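**Teleop demos for picking up soft things: my cushion runs are all over the place**

Posted by **dunmore_k** in Manipulation > Teaching by demonstration

I'm recording demonstrations for a living room tidying task. The operator drives both arms remotely and puts throw pillows back on a sofa. I have 158 episodes so far and the trained policy is poor. It reaches for the pillow fine, then closes the hand too early and gets air, or gets a pinch of cover that slips off on the way up.

Hard objects gave me no trouble with the same setup. I did mugs and boxes with fewer episodes than this and they worked well enough to show people.

What I'd like to know:

- Should the operator always grab the pillow in the same place, or is variety better?
- One hand or two? Mine switches depending on where the pillow landed.
- Do I keep the episodes where the first grab missed and the operator tried again? I have 73 of those and would hate to throw them out.

The controllers have no force feedback. The operator only sees the head camera. Recording is through Telumix, default settings, if that matters.

---

**Kourosh Zamani**

I've done a lot of this kind of recording, mostly at Clivmont, and pillows took us longer than anything else on the list.

Start with the view. If your operator only has the head camera, the hand blocks the part that matters. From above you can't tell whether the fingertips are on the cloth or still over it. Put the wrist view on the operator's screen as well, and make sure it goes into the training data. Early closing is what I would expect from a policy that never saw contact up close.

On where to grab, pick one rule and stick to it for the first batch. Ours was two hands, one at each side of the pillow, near the upper corners, lift straight up, then move over the seat. Once that works, add variety in where the pillow starts. Vary the grip last. If the operator switches between one hand and two for no reason the policy can see, it will average the two and do neither.

Have the operator push in before closing. A pillow gives, so the thumb needs to sink into it until the cloth comes up around the tip. If you stop at the surface you get the cover and no filling, and it slides out. Tell your operator to count to 3 in their head with the hand closed before lifting. It feels slow, and the pause can be trimmed later if it bothers you.

Retries: keep them, but split them out. Train on the clean ones first. Then add the retries back with the missed part cut off, so that the episode starts with the hand open above the pillow. The policy learns how to recover without learning how to miss.

I wouldn't go straight to 500 episodes. Do a small batch with one grip rule and compare.

---

**pell_mustard**

Just use more data. We had the same thing with towels and it went away.

Also check your gripper timing, ours was lagging behind the arm because of a bad setting in the Desine driver. Can't remember which one now.

---

**Rigby Mustonen**

Mostly agree with Kourosh, but I don't think more data fixes this by itself. If the demos disagree with each other you get more disagreement.

Two things to add.

Cable slack. When the operator reaches down to the floor and then comes up with both hands, the wrist cables swing out a long way. We had one catch on an armrest in the middle of a lift. The operator felt nothing, with no force feedback, and kept going — the pillow dropped and I spent an evening blaming the policy. Route them before you record the next batch, and have a second person stand near the stop button.

The other is operator fatigue. Reaching low with both arms is tiring even over a remote rig, and the grabs get sloppier toward the end of a session. Look at your episodes in recording order. If the misses bunch up late, you don't have a policy problem yet. We swap operators at every break now, and whoever is resting tags the episodes from the last block while they still remember them.

For what it's worth, I go through stills with new operators before they touch the controllers. They look at the fingers and the cloth together and say whether they would close yet. It takes ten minutes and saves a lot of bad takes. Put wrist and head views in the same pile, so they get used to both. 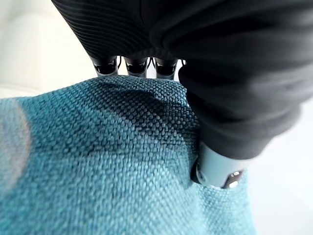
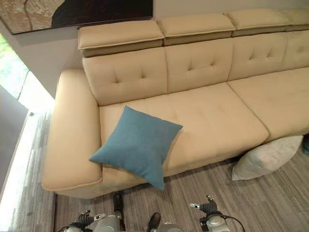
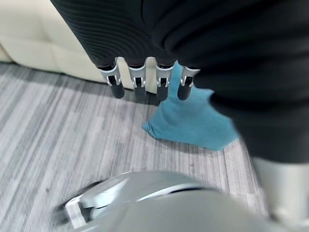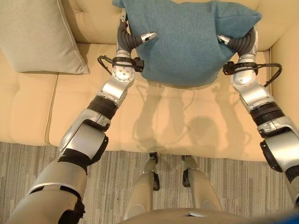
*Teal pillow and cream sofa, wrist and head views. In the last one both grippers have it above the seat.*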